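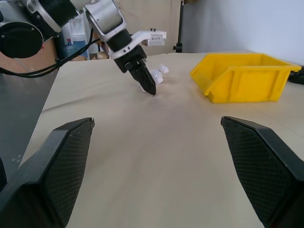 **Wrist view: keep the episodes with fingertip contact?**

**dzaugg_f** — 4:10 p.m.

Two-arm pick and place into the yellow bin, teleoperated, wrist stream only. We have 220 episodes from October. In 54 of them a gripper tip presses into the table covering hard enough to wrinkle it. Sabina wants them cut. I would keep them. Frame from the passive arm attached.

**ševčík.s**

Cut them. The covering moves, so the background changes between episodes for reasons unrelated to the task. The policy will pick up on creases.

**gunov_bench**

Disagree. Creases are there before contact too, see the diagonal one between the near fingers. If you filter on wrinkles you filter on nothing useful. Filter on z force at the wrist, if you log it.

**dzaugg_f**

Force isn't logged on this rig. Joint currents are, at 100 Hz.

**gunov_bench**

Currents will do for a hard press. Low-pass first.

**ccarrier**

Separate issue: the white part is half behind the gripper from this side. What does the acting arm's own camera see at the same timestamp? If the part is hidden in both, the episode teaches a blind close.

**dzaugg_f**

Haven't checked both streams together. The Triris exporter writes them as separate files and the offset drifts.

**ševčík.s**

Then fix the offset before arguing about contact. On the Raltska set we had 1,077 episodes and retrained twice over bad sync.

**wgrabner**

Tag, don't delete. Add a `table_contact` field, train with and without, compare on the same held-out starts. Storage is cheap — operator hours are not.

**ševčík.s**

Fine with tagging. I still want them out of the default split.

**dzaugg_f**

OK. Sync first, then tags from current. Will post the threshold when I have one.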